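Courses > Robot Learning > Unit 4 > Collecting Demonstrations by Hand

Last updated: November

Unit 4 handout: Collecting demonstrations by hand

Welcome back, everyone. Last time we talked about what happens inside the model once it has examples to learn from, and I promised we would spend this unit on where those examples come from. I know some of you would much prefer to stay with the math, but please bear with me -- I have come to believe that most of what goes wrong in training was already wrong on the day the data was gathered.

For the shared exercise we are using the Hetus set, which Corentin Rolland has kindly let us have for the term. It holds 1453 demonstrations of small household jobs, of which 608 are tidying tasks with two hand-held grippers. You will each be working with the tidying part only.

4.1 What counts as one demonstration

A demonstration starts when both grippers are in view and still, and it ends when the last object has been let go and the grippers have backed off. Everything in between belongs to it, including the fumbles. Students often want to trim away a missed grasp, and I understand the urge, but a missed grasp followed by a good recovery is some of the most useful material you can give a learner. Keep it in, and mark it "recovery" in the notes column.

What you should throw out is a recording where the person gave up partway, or used bare fingers to finish the job. The gripper has to do all the moving.

4.2 Choosing objects

Jewelry is a favorite of mine for this unit. A bracelet changes shape whenever you touch it, an earring is so small that the fingers can hide it completely, and a stiff watch band behaves nothing like a string of beads. If your policy has only ever met blocks and cups, a jewelry box will humble it very quickly!

Patterned cloth underneath makes things harder again. A printed circle and a round bead can look surprisingly alike to a model that hasn't seen many of either, so I would like at least a third of your recordings to be on something with a busy print.
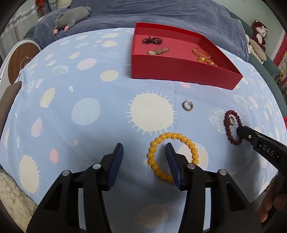 4.3 Working with two grippers

Decide before you start which hand goes first, and then change your mind every few recordings. If the left gripper always leads, the model will learn that too, and you will spend a long evening wondering why it freezes when the nearest object is on the right. Move at the pace you would use to hand somebody a full cup of tea. Try not to cross the arms over each other, and leave a short pause before each release.

4.4 For next time

Please record 90 demonstrations in your group, in at least four different rooms, and bring your notes along with the files. The Bretach cart has chargers and spare finger pads. Read the Besson chapter on labeling as well -- it is a slow start, but the second half is lovely and we'll lean on it in Unit 5.

Questions about this handout: leave a note on the course board. | Back to top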